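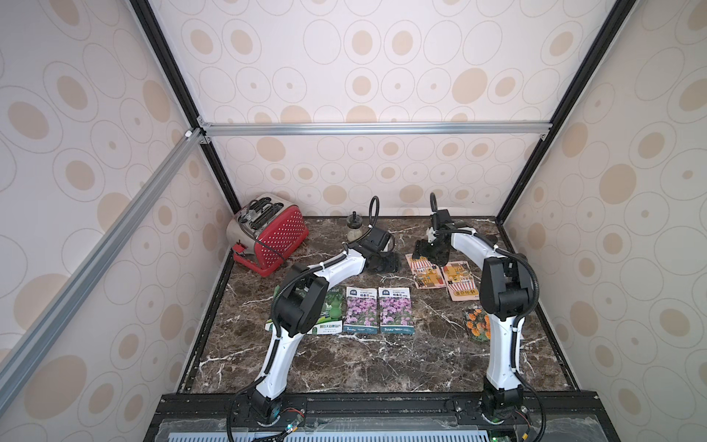
By R. Dauda

Notice to Residents of Vasby, Upper and Lower

The Office of Crossings regrets to announce that the river did not arrive this November. Residents holding ferry passes may exchange them at the Flurkano window, which opens at 8 a.m. and closes when the clerk has gone home.

Passage on foot is permitted. Persons walking to the far bank are asked to keep to the marked path, to carry a lantern after dark, and to leave the boats where they lie. Items found on the riverbed remain the property of whoever dropped them. The Office now holds 44 wedding rings and one piano, and owners may apply in writing.

Several residents have reported hearing water at night. The Office has sent an inspector on two occasions. The inspector heard it also — a low sound, moving from north to south, at the usual hour — and her shoes were wet when she returned. Her report has been accepted and filed.

The ferry will therefore keep to its winter schedule. Passengers should board by the lower steps and take their seats. The pilot will cast off at 6 p.m. and wait with them.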